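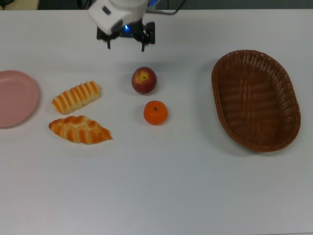

*Felmont sorting task, head camera. Bread goes on the plate, produce goes in the basket.*

**Thread: Held-out instructions on the Felmont sorting task**

**tabletop_mk** — 29 January 2023

Posting our result before we write it up properly. We trained one policy on 2550 teleoperated episodes of the sorting task. In training, every episode had a full instruction such as "put the bread on the plate and the fruit in the basket." At test time we gave it shorter ones it had never seen, like "sort the food" or "clear the left side first."

Success is counted per item. An item scores if it ends up in the correct container and the arm has let go of it. With the training instructions we got 70 percent. With the held-out ones we got 56.

The Droden baseline was trained on the same episodes with the same cameras. I'll add its table when the last runs are done.

**gravelpit**

What happens if you give it no instruction at all? If the score stays close to 56, the policy isn't reading the text. It learned where bread goes and where fruit goes, and the words are decoration.

**tabletop_mk**

We haven't run the empty string. Fair request, I'll add it.

**sellach_user**

I agree with gravelpit and I'd go further. Your pairing never changes. If bread always goes on the plate in training, you can't separate language from habit. Swap it for some of the episodes and see what breaks. We did this on Sellach in November and had to throw out a claim we liked.
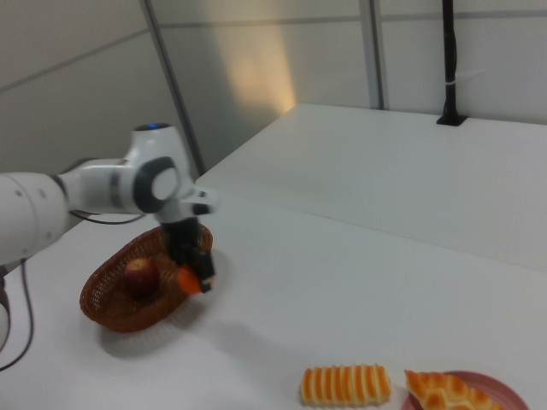

**nine_volt**

Does the policy use the head camera alone, or the side view too?

**tabletop_mk**

It takes both views at every step, resized to the same resolution. Dropping the side view hurt placing more than grasping, though we only tried that on one checkpoint.

**gravelpit**

Then please report grasping and placing separately. Per-item success mixes them. A carrot that gets picked up and dropped next to the basket is a different failure from a carrot the arm never touched.

**tabletop_mk**

We logged both, so that's easy. The misses I remember were mostly releases over the rim, but I'd want to check the logs before I put that in writing.

**probert_fan**

I don't think the swap test is as damning as people here make it. A fixed pairing is a reasonable first step, and a drop from 70 to 56 tells you the wording matters to the policy somehow. If it ignored the text completely there would be no drop.

**sellach_user**

A drop tells you that unfamiliar text disturbs it. Random characters could do the same. That isn't understanding the instruction — it's noise going in on one input.

**probert_fan**

OK, so run random characters as a third condition. Probert has a script for it that samples strings of matching length.

**nine_volt**

How many more episodes would the swap need?

**tabletop_mk**

We have time booked for up to 4000 in total. My plan is to collect the remainder with the pairing reversed, retrain from scratch, and run four text conditions: training wording, held-out wording, empty, random. Grasp and place go in separate columns.

**gravelpit**

Keep the item positions the same across the four conditions. Mark them on the table if you have to.

**tabletop_mk**

Will do. The old numbers stay in the first post so people can compare.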